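HOME MANAGEMENT II
Unit 2: Reading and Planning Household Electricity Use
Lecture notes for students

Reading before class: the unit chapter on utility bills. Bring one bill from your own household, or use the practice bill at the front desk of the department. Account numbers should be covered before any bill is shared with other students.

1. Power and energy

Many of the errors found in student work on this unit come from confusing power with energy. Power is the rate at which a device uses electricity at a given moment. It is measured in watts. Energy is the amount used over a period of time, and on a household bill it is measured in kilowatt-hours. One kilowatt-hour is the energy used by a 1,000-watt device running for one hour.

The formula used throughout this unit is:

energy in kilowatt-hours = watts x hours / 1,000

A device with a high wattage does not necessarily account for a large share of the bill. An electric kettle draws a great deal of power but runs for a few minutes at a time. A refrigerator draws much less, and its compressor cycles on and off through the day and night, all year. Students should always ask for the hours of use before commenting on the wattage.

2. The parts of a bill

Bills differ in layout from one supplier to another, but most contain the following items.

Service period. The dates between which use was measured. Periods vary in length, and two bills should not be compared until use per day has been worked out for each.

Meter readings. The previous reading and the present reading. The difference between them is the energy used. A reading marked "estimated" was not taken from the meter, and the next actual reading will correct it upward or downward.

Fixed charge. An amount billed for the connection itself, whatever the household uses. Conservation does not reduce it.

Energy charge. The price per kilowatt-hour multiplied by the energy used. Under a tiered rate the price changes once use passes a set level. Under a time-of-use rate it changes with the hour of the day.

Taxes and adjustments. These are to be copied as shown. Students are not expected to recalculate them.

3. Worked example: the Laner household

The Laner household is the case used in this unit and again in the final assignment. Its bills for one year show a total use of 3,036 kilowatt-hours. Average monthly use is therefore 3,036 / 12 = 253 kilowatt-hours.

The average hides a good deal. The household cools one room in summer and uses a portable heater in late winter, so July and February both stand well above the figure, while October falls below it. A budget based on the average alone would leave the household short in two seasons. Where a supplier offers level billing, the same amount is paid each month and the difference is settled at the end of the billing year. Level billing changes the timing of payments and has no effect on use.

4. Standby use

Many devices draw power while switched off or idle. Clocks, indicator lights, remote control receivers and external power supplies all contribute. The combined figure for a home is called its standby load.

Suppose the Laner household has a constant standby load of 40 watts. Over a year of 8,760 hours:

40 x 8,760 / 1,000 = 350.4 kilowatt-hours

As a share of total annual use, this is 350.4 / 3,036, or 11.5 percent. Students often find this result surprising and check it for a misplaced decimal point. The working is correct. The load is small and the hours are long.

Standby load can be measured with a plug-in meter, one device at a time, or estimated from the main meter when everything in use has been turned off. The second method requires care. A refrigerator that starts its cycle during the reading will spoil the result, and the reading should then be repeated.

5. Replacing an appliance

The simple payback period is the purchase price divided by the annual saving. If a replacement costs $222 and lowers the electricity bill by $37 a year, the payback period is 222 / 37, or six years. The method leaves out repair costs, changes in the price of electricity, and any value in the old appliance. It is suitable for a first comparison only.

A payback period should be set beside the expected remaining life of the present appliance. A replacement that would have been needed next year in any case should be judged on the difference in price between an efficient model and an ordinary one, and the full purchase price should not be used.

6. The appliance inventory
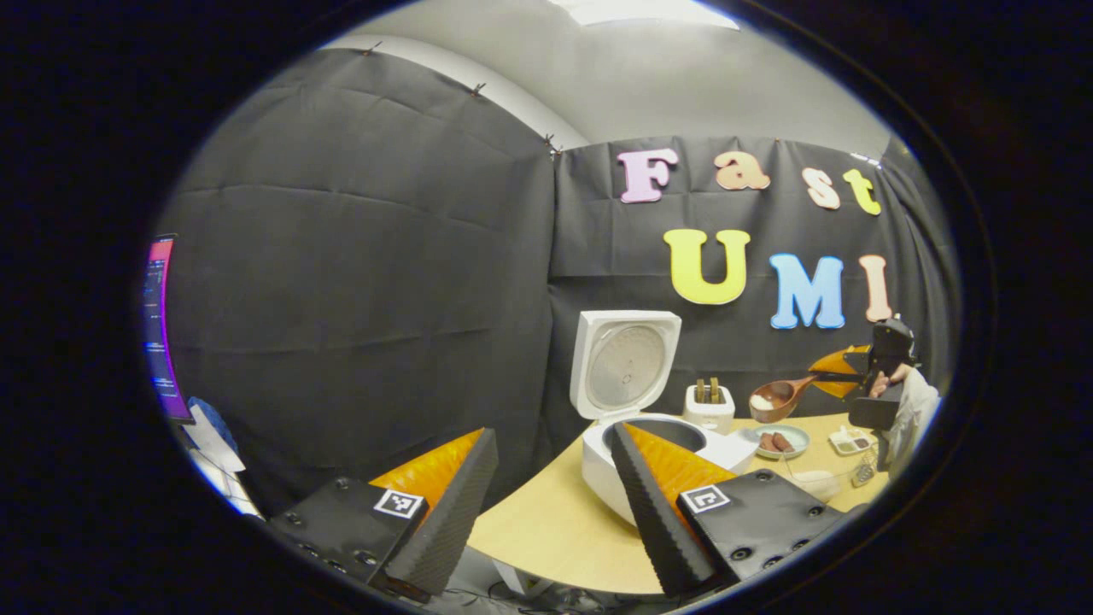
Myung-ja Hong

An inventory lists every electrical device in the home, room by room, with its rated wattage and the estimated hours of use per week. Appliances kept on a tabletop are to be listed separately from those that are built in, as they are more easily unplugged or moved. The rated wattage is normally printed on a label on the back or underside. Appliances must be unplugged and cool before they are turned over to read it.

Where a label gives only volts and amps, multiply the two to obtain an approximate wattage. Where no label can be read, enter "not known" and leave the energy column blank. Guesses entered as readings will lose credit.

Hours of use should come from a written log kept for at least one ordinary week. Estimates made from memory tend to be too low for devices used by several members of the household.

7. Assignment

Complete an inventory for one room and calculate the weekly energy use of each device listed. Attach the log. On a separate page, state which two devices use the most energy and whether their use could be changed without inconvenience to the household.

Work is due on Thursday at the start of class. Questions on the calculations may be taken to Si-woo Song during tutorial hours. Plug-in meters are lent for one week and must be signed out and returned with their instruction sheets.

Terms to know: watt, kilowatt-hour, fixed charge, tiered rate, time-of-use rate, level billing, standby load, simple payback period.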